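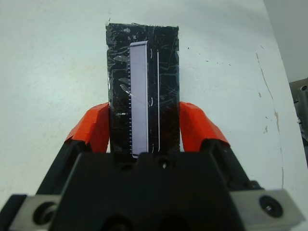 5 滑移漏检故障分析

5.1 故障现象

在 November 的集中测试中,Linance 工作站共执行 300 次抓取。每次抓取包括接近、闭合、提升、横移、保持和放下六个阶段,由 Usero 任务调度程序按固定时序触发。其中 11 次抓取出现同一类故障:被抓物体相对指垫发生位移,位移量超过第 3 节规定的容许值,滑移监测模块却始终输出“稳定”,调度程序因此继续执行后续阶段。下文将这类故障称为漏检。与之相对,物体未发生超限位移而监测模块输出“滑移”并触发停机的情况称为误报,同一批测试中共记录到 23 次。

漏检与误报在后果上不对称。误报只造成一次受控停机,机械臂停在当前位姿,操作员确认后可以恢复。漏检发生后,运动规划仍使用闭合时刻标定的物体位姿,物体的实际下端位置与模型不一致,在放下阶段可能与台面提前接触。11 次漏检中,有两次在放下阶段触发了关节力矩保护,一次物体完全脱离夹爪并跌落在工作面上,其余八次物体仍留在夹爪内,但放置偏差超限。跌落发生时隔离区内无人,没有造成人员伤害。按照第 2 节的风险分级,该次事件仍按“可能伤及人员”一级处理,原因在于 Linance 工作站的允许工况包括操作员从侧门取件。

11 次漏检按首次超限的阶段划分:提升阶段六次,横移阶段三次,保持阶段两次。接近和闭合阶段没有记录,这与监测模块在闭合完成后才启动有关,不能据此认为闭合阶段没有相对位移。

5.2 监测模块的工作条件

滑移监测以腕部相机的图像为主要输入,采样频率 30 Hz。模块在闭合完成后的首帧中划定物体区域,在区域内提取角点和短边缘,随后逐帧跟踪,并以指垫边缘作为参考估计物体相对夹爪的位移。由于相机与夹爪刚性连接,指垫和夹爪本体在图像中的位置理论上保持不变。物体区域内的特征若整体移动,即判定为相对滑移;若保持静止,即判定为稳定。

该判据隐含一个条件:区域内的多数特征必须附着在物体表面。对于漫反射表面,这一条件通常成立。对于高光表面,镜面反射形成的亮斑由光源、表面法向和相机三者的相对位置决定,并不附着在物体上。当上方光源的范围较大,而物体沿自身平面平移时,表面法向几乎不变,亮斑在图像中也几乎不动。跟踪器如果锁定了亮斑,得到的位移接近零。

图 3 是腕部相机视角下的典型抓取状态。黑色高光的长方形物体直立于两块橙红色指垫之间,表面似覆有一层透明的胶带或薄膜,褶皱处形成不规则的银白色亮痕,左半部有数条斜向的浅灰色眩光。物体左侧偏中有一条竖直的淡紫白色窄条,其左缘有一列等距的白色小刻线。夹爪本体则大部分处于阴影中。

从特征提取的角度看,这一类表面同时提供两种性质相反的特征。刻线和窄条的边缘属于物体固有纹理,能够随物体移动,但刻线间距相等,沿长度方向平移一个间距后局部外观重复,跟踪器可能发生整格错配。褶皱亮痕对比度高、形状不重复,在角点评分中排名靠前,却包含与照明有关的成分。原有模块按评分从高到低选取特征,没有区分这两种来源。

5.3 故障复现

为排除偶然因素,我们在同一工作站上复现漏检。复现时断开调度程序的自动续行,由操作员逐阶段确认,并将机械臂速度限制在正常值的一半。夹爪使用 Zulato 平行夹爪,指垫、闭合行程和夹持力设定与集中测试一致。位移的真值由固定在工作面外侧的测量装置给出,与腕部相机不共用时钟,两路数据在每次闭合的瞬间对齐。

复现分三组进行。第一组保持原照明,使用有透明覆层的高光试件;第二组保持原照明,试件形状和质量不变,表面改为哑光;第三组使用第一组的试件,在光源前加装漫射板。三组均通过缓慢降低夹持力诱发滑移,直至测量装置确认超限。

第一组中漏检可稳定复现。滑移开始后,物体固有纹理上的特征按真值方向移动,但因数量较少,在一致性检验中被作为离群点剔除;保留下来的特征集中在亮痕区域,位移估计维持在噪声水平。第二组未出现漏检。第三组漏检减少但没有消失,剩余漏检的特征分布与第一组相似,说明单靠改善照明不足以消除故障。

复现过程中还观察到一个次要现象。滑移速度较高时,部分亮痕在相邻两帧之间消失,又在邻近褶皱处出现。跟踪器将其解释为短距离跳动,方向不固定,经中值滤波后相互抵消。这一现象使漏检在快速滑移中也可能发生,与最初的预期相反。我们原先认为漏检只限于慢速蠕滑,第 3 节中的帧间阈值也据此设定。

5.4 误报的来源

23 次误报与漏检有部分共同原因。逐次检查日志后,将误报归为两类。第一类有 17 次,发生在腕部姿态变化较大的横移阶段:物体与夹爪之间没有超限位移,但腕部转动改变了表面法向与光源的相对关系,亮痕在图像中整体移动,跟踪器输出虚假的位移。第二类有六次,发生在提升的起始时刻,覆层与指垫接触的边缘产生局部形变,物体本身未移动,覆层上的特征却发生了小幅位移。

第一类误报可视为漏检的对偶情形。亮痕在纯平移滑移中静止,在腕部转动中移动,两种行为都与物体的真实相对位移无关。若只提高报警阈值,第一类误报会减少,漏检则会增加;若降低阈值,结果相反。集中测试期间曾两次调整阈值,均未取得可接受的折中,参数随后恢复为初始值。

第二类误报的处理存在争议。覆层位移在机械意义上也是一种界面滑移,若覆层与物体之间的粘接不可靠,物体可能从覆层内滑出。本文仍将其计为误报,依据是第 3 节的容许值针对物体本体的位姿定义。对于覆层牢固程度未知的物体,该定义偏于宽松,使用时应另行评估。

5.5 夹持力信号为何没有报警

Zulato 夹爪提供电机电流和开口宽度两路反馈。按照设计,这两路信号作为图像监测的补充:物体脱离时开口宽度突变,应触发停机。在 11 次漏检中,只有物体完全脱离的那一次出现了开口宽度突变,其报警时刻晚于脱离时刻,停机指令下达时物体已经离开夹爪。

其余十次中,物体沿指垫平面滑动,接触处的厚度不变,开口宽度没有可辨别的变化。电机电流在闭合完成后转入保持模式,由驱动器内部调节,切向载荷的变化不直接反映在电流上。因此这两路反馈只能识别“有无物体”,不能识别“物体是否移动”。原安全分析将图像监测与开口宽度列为相互独立的两道防护,这一划分对脱离事件部分成立,对面内滑移不成立。

指垫状态也作了检查。11 次漏检所用的指垫没有发现裂纹或脱胶,更换新指垫后漏检仍可复现。指垫摩擦系数会影响滑移发生的难易,但不影响监测模块能否识别滑移,两者在故障树中应位于不同分支。最初的故障报告将“指垫打滑”列为根本原因,并建议提高夹持力,该结论已撤回。提高夹持力可以降低滑移的发生率,同时也会掩盖监测失效,并增加薄壁物体受压变形的风险。

5.6 修正措施

针对上述分析,对监测模块和调度程序作了四项修改。

第一,特征选取增加亮度饱和检验。邻域内饱和像素比例过高的候选特征不参与位移估计。该检验可去除最亮的反光,但对中等亮度的灰色眩光作用有限。

第二,在闭合后、提升前增加一次小幅腕部转动。转动期间物体与夹爪应保持相对静止,随之移动的特征被标记为照明相关特征,后续阶段不再使用。转动幅度受工作面间隙限制,不能任意增大。对于放置位置靠近侧壁的物体,该步骤由调度程序自动跳过,并改用降低后的横移速度。

第三,对含有等距刻线的区域,跟踪改为以刻线端部和窄条两端为锚点,不再单独跟踪中间刻线。若两端均不可见,则将该区域标记为不可靠。

第四,增加“无法判定”状态。可靠特征数低于下限时,模块不再输出“稳定”,而是请求调度程序保持位姿并等待确认。原有接口只有“稳定”和“滑移”两个取值,特征不足时沿用上一帧的结果。检查日志后确认,11 次漏检中有四次在超限之后进入了这种沿用状态。接口定义中的缺陷与图像处理的缺陷在这四次中叠加,单独修正任何一项都不能保证及时停机。

修改后的模块在复现试件上重新测试,第一组条件下的诱发滑移均得到“滑移”或“无法判定”输出。该结果仅针对复现所用的试件和滑移速度范围。由于“无法判定”会中断自动循环,工作站的节拍有所延长,延长量取决于物体表面和腕部姿态,本文未对其作统计。

5.7 残余风险与限制

修正措施没有覆盖以下情况。其一,物体与环境接触时发生转动滑移,特征位移在转动中心附近很小,若可靠特征恰好集中于此,仍可能漏检。其二,物体完全无纹理且表面高光,模块会持续输出“无法判定”,不宜在自动循环中使用。其三,复现试验的覆层固定良好,覆层逐渐松脱时的行为没有测试。

安全方面,图像监测在修正后仍不作为人员防护的依据。侧门在机械臂持有物体期间保持锁定,直到放下阶段结束且夹爪开口宽度达到释放值。这一联锁由独立的安全控制器执行,不经过 Usero 调度程序。对跌落事件的处置规程也作了调整:发生跌落后,机械臂不得自动回零,须由操作员确认工作面和夹爪下方的状态,再以限速方式退回。

此外,集中测试的样本不足以估计漏检的长期发生率。300 次抓取中的物体表面构成由当时的试件供应决定,没有按实际工况加权。把 11 次漏检直接换算为现场故障率没有依据,第 6 节的可靠性计算因此未采用该数值,仅将本节的故障机理作为输入。

复现试验由 Hicham Ouali 与 Fenna Aerts 完成,日志的独立复核由 Hiyori Tsuchiya 完成。两次复核意见不一致的记录共三条,均为误报中第一类与第二类的归属问题,经对照原始图像序列后统一,不影响漏检的计数。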